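Handout 5, Household Sorting and Storage, evening section. Posted 06/04/2021.

Okay, so last time we did linens and I promised you something with less folding. Tonight is utensils! I know it sounds like the smallest topic on the syllabus, but I've watched people at Cunddale spend longer hunting for a ladle than it took to heat the soup, so humor me.

## Start with one tray

My whole approach is to get everything that lives together into one shallow tray before deciding anything. A drawer hides things (mine does, anyway) and a tray doesn't. Mixed materials are fine at this stage: plastic, metal, wood, all in together. Put it on whatever table has good light, cloth on or cloth off, I'm not picky.

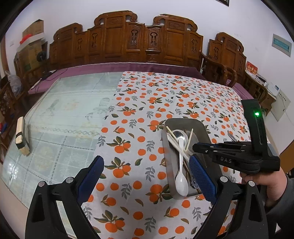 *Reading time: 5 minutes*

A stainless tray with rounded corners, like the one on the orange-fruit tablecloth, is my favorite for this. The corners wipe out easily and it takes long chopsticks if you let them lean on the diagonal. The catch with leaning is that they end up lying across everything else, and then you can't get at a spoon without shifting the whole bundle. We'll come back to that.

Terms I'll use from here on:

- **Bundle**: anything you own in multiples and grab by the handful. Chopsticks, mostly.
- **Single**: one of a kind, like the big ladle.
- **Stray**: a piece whose set is long gone. Everybody has strays.

## Then take it all out

Yes, all of it. Onto the cloth, in a heap, and please don't arrange it yet. I want you to see which pieces sit on top of which, since that's pretty much what your drawer looks like when it's shut. Long-handled things go over short ones, chopsticks fan out and cross, and the fork ends up under the ladle.
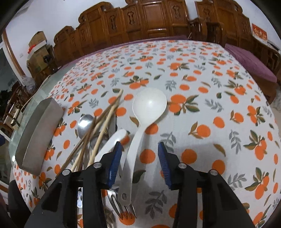
Skála wrote back after the January run of this handout that the heap step felt like a waste of time and that sorting straight from the tray into the drawer worked just as well with a small set. Fair enough! With one ladle and a few spoons I'd probably skip it too. For a family drawer I'd still tip it out.

Order I go in:

1. Pull the bundle first and stand it upright in a jar.
2. Singles next, longest to shortest.
3. Spoons and forks, handles all one way.
4. Strays last. Keep or donate, no third pile.

**For next time:** do one drawer at home and bring your list of strays. The Bokeck reader, page 82, has the divider layouts (skip the part on knife blocks, we're doing that separately).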